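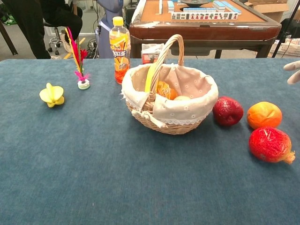 Galico releases update to its tabletop sorting software

Posted Sun 24 March

Galico has released a new version of Kimirow, its planning software for robot hands, with changes to how the system decides which object on a crowded table to pick up first.

The update has been in testing since January at the company's Sedgate workshop. It went out to existing licence holders over the weekend and replaces the version they have been running since last winter.

Kimirow takes in camera images, works out what is on the table and where, and produces a plan for the hand and arm to follow. Earlier versions made one full plan at the start of a job and stuck to it. If a piece of fruit rolled while its neighbour was being lifted, the software would often carry on to the old position, close the fingers on nothing and then stop with an error.

The new version plans one pick at a time. After each move it looks at the table again, updates its list of objects and chooses the next one. Galico says this costs a little time on easy jobs but saves a good deal on messy ones, where the old version had to be restarted by hand.

The company tested the change on a task it calls basket filling, in which fruit and other small items are spread over a felt-topped table and the fruit has to go into a basket. Items that are not fruit are to be left alone. The software was given 2,994 attempts at single picks, each starting from a different layout. The old planner completed 2,010 of them on the first try. The new one completed 91 per cent.

Most of the remaining failures came from two causes. The first was round objects that touch each other, such as an orange against a pomegranate. The perception part of the software sometimes draws one outline around both, and the grasp is then aimed at the gap in the middle. The second was the basket itself. A tall handle leaves two openings, and the planner did not always choose the one with more room for the wrist.

The handle problem has been partly dealt with in this release. Kimirow now treats the handle as a separate obstacle with its own safety margin, which the operator can set in the job file. The default is wide, and users with small baskets may want to bring it down. Soft liners are handled differently again - the software allows the fingers to brush against cloth but not to close on it.

Touching objects will take longer. Galico is working on a step in which the hand nudges one of the objects to the side before trying to grasp either. It is included in the new version but switched off, and the release notes advise against using it with anything that bruises.

Bottles, cartons and feathered items such as shuttlecocks were included in the tests as things to avoid. A bottle with a little clear space around it gave few problems. Shuttlecocks were harder, as the feathers change shape in the image depending on the viewing angle, and the software at times listed a single shuttlecock as two objects. The fix was to add 797 more labelled images to the training set, all of them showing light or feathery things next to solid ones.

There are also changes to the tools that come with the planner. The log viewer, which used to show a long list of numbers, now plays back each pick beside the plan the software was following at the time. Operators can mark the moment where something went wrong and save a short note with it. Job files from the previous version will open in the new one, though any custom grasp settings need to be checked, as the finger force scale has been reversed to match the rest of the menu.

Sawatzky, which builds packing lines for fruit growers and has used Kimirow for two seasons, had early access to the update. It ran the new planner on one line and kept the old one on a second line for comparison. The company said stoppages fell on the updated line but that it had to move one lamp, because the more frequent camera checks were picking up glare that had not mattered before. It plans to switch the second line over after the current harvest.

The update is free to anyone with a current licence. Galico recommends recalibrating the cameras before the first run and keeping a copy of the old job files. A smaller release with fixes for the log viewer is due once reports from users have come in.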